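Ticket: Hallway thermostat calls for heat at night with the setpoint at 55
Product: Zolline wall thermostat, second revision
Status: Closed (by me, under protest)
Opened: 25/05/2018

Original report

The thermostat in our upstairs hallway turns the furnace on in the middle of the night. It is set to 55. The hallway has not been 55 since March. I would like it to stop.

The display reads 71 when this happens, so the unit knows perfectly well how warm it is and has decided to go ahead anyway. The furnace runs for 17 minutes, shuts off, and the history page says "No activity." I have a gas bill that disagrees.

Already tried, so please don't send me the list again: new batteries, old batteries, factory reset, and turning the schedule off. The schedule turned itself back on.

Update 1

Support replied with the list. I did the list.

Step 4 says to check that the unit isn't mounted on an outside wall or in a draft. It's on an inside wall, four feet from the nearest door, and has been there since we moved in. Step 6 says to check for direct sunlight. At two in the morning I feel safe ruling that out.

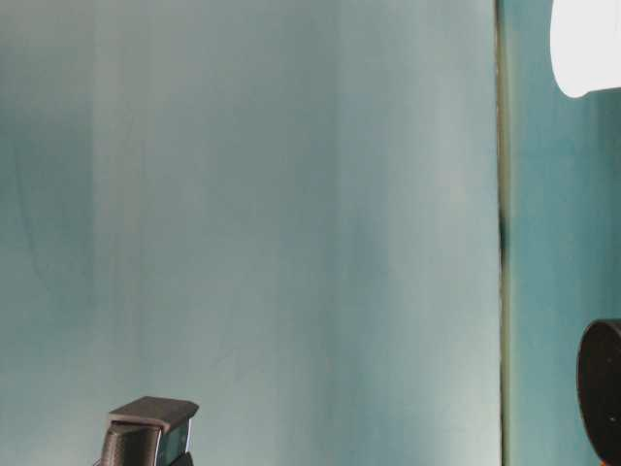

I also pulled the faceplate and looked at the wiring. R, W, C and G are all seated, no bare copper touching anything it shouldn't. With W disconnected the furnace stays off all night, so the call is coming from the thermostat and the furnace is only following orders. I put W back, and the next night it ran again.

Update 2

Support asked for the firmware version. It's 3.14 according to the thermostat and 3.17 according to the app. I asked which one to believe. The answer was "the latest one," which I have been thinking about ever since.

They also asked whether any other service is linked to the account. I said no. Then I went and looked, and the answer is yes — Voltardale, the utility rebate program, which I signed up for last June in exchange for a bill credit and then forgot. It's allowed to "adjust comfort settings during events." I removed it. Furnace ran that night anyway, but only once, where it had been running twice. I'm calling that progress.

Update 3

Found it, I think. The app has a Places page under Account, then Home, then a menu with no label. Ours had two homes on it. One is ours. The other is called Tresholm and has a winter schedule with a 2 a.m. warm-up to 74. We have never lived in a Tresholm. My best guess is that the unit was a return, sold to us as new, and the old schedule came along with it.

A factory reset clears the thermostat and then helpfully downloads everything again from the server, Tresholm included. To get rid of it for good:

Delete the extra home in the app first.
Take the thermostat off Wi-Fi.
Factory reset from the wall unit.
Wait for the clock to blink before you reconnect.

Three nights with no heat call so far. I spent the first one sitting up to listen for the burner.

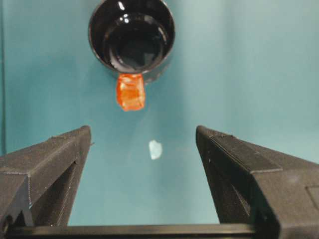
Black cup and something orange.

Support has marked this "resolved by customer" and sent me a survey. I asked them to add the Places page to the list, and they said they'd pass it along. If your thermostat has a second home you've never heard of, start there and skip the batteries.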